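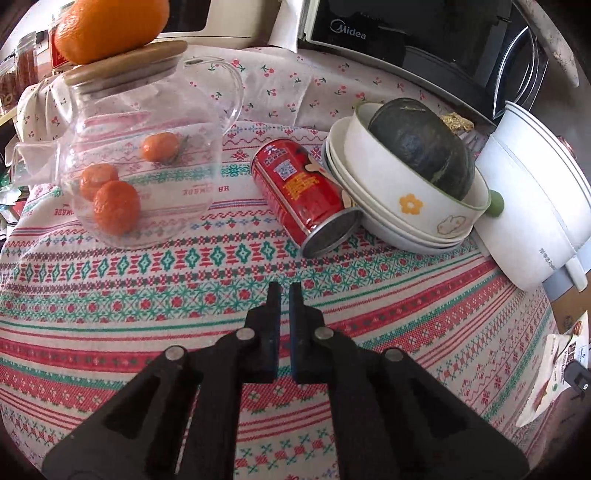

The Clavenmont kitchen swap is coming back in January, and if last year's is anything to go by, you'll want to get there early and bring a sturdy bag! For anyone new to the neighborhood, the swap is held in the old Skundine hall on Moser Street, where folks bring the teapots, tablecloths and other kitchen things they've stopped using and go home with somebody else's (usually a few more than they meant to). Last time 700 people came through over two days, and 3,637 items found new homes, which is a lot of teapots for a town our size.

Table linens were the big favorite, especially the bright patterned ones in red and green, so the organizers have set aside 2 long tables just for cloths this time, along with a corner where you can get a small tear mended while you have a cup of tea and catch up with the neighbors. Doors open at 9 in the morning. Everything should be clean and in one piece, please, and drop-offs can be made at the Amitden bakery any afternoon before the swap.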